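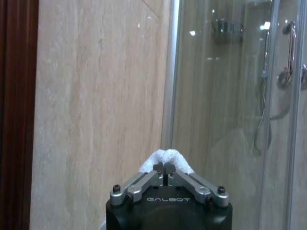 Robots for bathroom cleaning in our guest house — what happens with the hours of my team?

Posted by Karlijn Goossens, 19/09/2026

Hello everybody. I am head of housekeeping in a guest house with 29 rooms. The owner wants to try a robot with a cloth for the shower glass and the wall tiles, from next March. The supplier is called Plarnurel and they speak very nicely, but all their answers are for the owner and not for me. My questions are more practical.

My ladies (and one man) are now paid per room. If the machine takes over the glass, is it then still fair to pay per room, and must the price per room go down? The owner has already said something in this direction and it gave a bad mood in the linen room. Also I would like to know who must change the cloths, and if one of my people has to stay near the machine. Two of them are older than 60 and they have trouble with the shoulders, so for them I am in favour. But I do not want that they become the servant of a robot.

Has somebody done this already at work? I prefer to hear it from a person who cleans, or who makes the rota. Thank you in advance.

Tineke Dewulf

I make the rota in a hotel with 63 rooms and we have worked with such a machine since last year, another supplier than yours. I will try to answer in your order.

Pay: we stopped with pay per room and went to pay per hour before the machine came in. I would advise you strongly to do the same, and to have it on paper first. With pay per room you will get a discussion each morning. One person gets the rooms where the robot has been, another one gets the rooms without it, and both find it unfair. The first month we had not yet changed the contracts for the weekend people and that was exactly what happened.

Cloths: this is more work than they tell you. We use a fresh cloth for each bathroom, the same rule as by hand, and a separate pile for the toilet side, which the machine does not do with us. Somebody must fill the cloths, take away the used ones and bring them to the laundry. I have put 13 minutes per floor for this in the rota. In the beginning it was not in the rota at all and people did it in their break, so please look at that.

Staying near: with us one person does the beds and the dusting in the room while the machine is in the bathroom. She is not standing next to it, but she can hear it and she has the stop button within reach. We agreed that she may always stop it without asking me. We also agreed that she does not have to repair anything. If it stands still she writes the room number on the list and cleans the bathroom herself, and she gets the time for it.

What changed for the people: less reaching above the head, that is true, and one colleague with a bad shoulder came back to full hours. But the work is also more lonely. Before, they often did the big bathrooms in pairs and talked. Now it is one person and the machine. I did not think of that and I should have. We have put the coffee break at a fixed time again so that they see each other.

One more thing — the corners and the lower rail of the shower door are still done by hand here. Leave time for them.

Stijn Koster

It depends on your contract. Ask the union.

Godelieve Van Dijk

I am a cleaner myself, 22 years now, and I was against it. I am still a little against it. The glass is good when I come in, I must be honest, but I look at everything again because it is my name on the door card. So for me it does not save so much time as the boss believes. Maybe in a year I will trust it more.

My advice is to ask that the team may test it in one or two rooms before the owner signs. And let the cleaners say what is clean, not the man from the supplier. At our place he came with a tablet and said the room was ready, and there was still soap behind the tap.

For the price per room I agree with Tineke. Do not let it go down.

Karlijn Goossens

Thank you Tineke and Godelieve, this helps me a lot. I have printed it for the owner. The point of the cloths I had thought of only half, and I will ask for the time in the rota before we talk about anything else. Tineke, may I send you a message about how you wrote the rule for the stop button?

Tineke Dewulf

Yes of course, it is only half a page. I will look it up after my shift.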